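Karnport Opens a Sorting Workshop for Everyday Clutter

Karnport, April – Small things pile up fast, and the new Bandetti workshop is all about giving them a place to land! Sessions run for 12 people at a time, with 200 places open this spring.

"We start with a clear table and a couple of bowls – that's enough to get going," said Damián Saavedra, who leads the sessions. "People are surprised how much they enjoy it."

Everyone works at a big wooden tabletop and goes home with a plan for one drawer, shelf or counter.

The first exercise uses two clear plastic bowls and an orange cup, set out along the near side of the maple top, with a crumpled green item in each bowl.
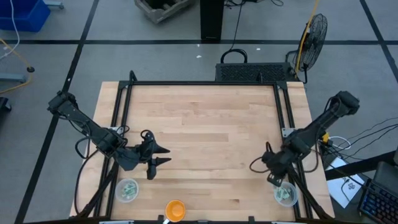
How to join

Places are free. Sign up at the Bandetti front desk or ask for Jaxon Bergeron.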